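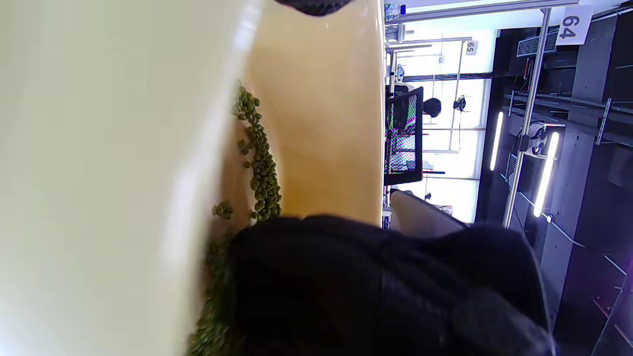 Studio Safety Walkthrough, with my comments
Nerkia Mixed Media Room, January

Hi everyone! Zoia Tymoshchuk again. I did the walkthrough on Sunday before the encaustic group came in, and as usual I've typed up my scribbles next to each line so you get the whole story and not a row of check marks. If your name is on the shelf rota, please read to the end (the heat tool part is for you).

1. Doors and walkways clear – OK
Much better than last time. One rolling cart was parked half across the back door and I moved it over by the paper racks. Please leave it there.

2. Fire extinguisher in place, tag current, needle in the green – OK
I'd still like it lower on the wall. I'm not tall and I had to stretch.

3. Heat guns and embossing tools – NEEDS WORK
We have 5 heat guns and one has a crack in the cord right where it goes into the handle. I've put red tape on it and it's in my office, so don't go looking for it. The other four are fine. Somebody has been setting them down hot on the craft mats, and I can see the scorch rings! There are metal stands in the drawer under the window. Use those, and let the gun run on cool for a minute before you unplug it.

4. Wax griddles – OK, with a comment
Both thermostats checked against my own thermometer. The older one runs a little hot, so I've written the corrected setting on a label on the front. No griddle gets left on over lunch, even on low.

5. Blades – NEEDS WORK
The sharps tin was full to the lid and people had started leaving used blades in the pencil jar. I found that out with my thumb. New tin is up, same spot. The big guillotine latch is good and stiff and I love it.

6. Solvents and sprays – OK
Alcohol inks, fixative and brush cleaner all capped and in the metal cabinet. We're at 8 cans of fixative and I don't want any more than that in the building. Spraying is for the booth only – yes, even for one tiny tag.

7. Ventilation – OK
Booth fan pulls a tissue flat against the filter, which is my very scientific test. Filter changed while I was there. The spare is a Rarkov one and it fits if you trim the corner.

8. Dust and powders – FIX TODAY
Pigment powders and mica were open on the middle shelf. Lids on, please, and wipe up with a damp cloth. Dry sweeping just puts it all back in the air. Masks are in the box marked Hordiienko (old box, new masks).

9. Paper storage – OK
Top shelf is holding up. I went through the stacks and pulled anything over 60 sheets down to the floor rack.

10. First aid kit – OK
Short on finger bandages, see line 5. Burn gel is in date.

11. Eyewash bottle – NEEDS WORK
Seal broken, so it has to go. I've asked Sondton to send two.

I'll be back to recheck 3, 5, 8 and 11 before the next layering class. If you fix one of them first, put your initials on the sheet by the sink.

Zoia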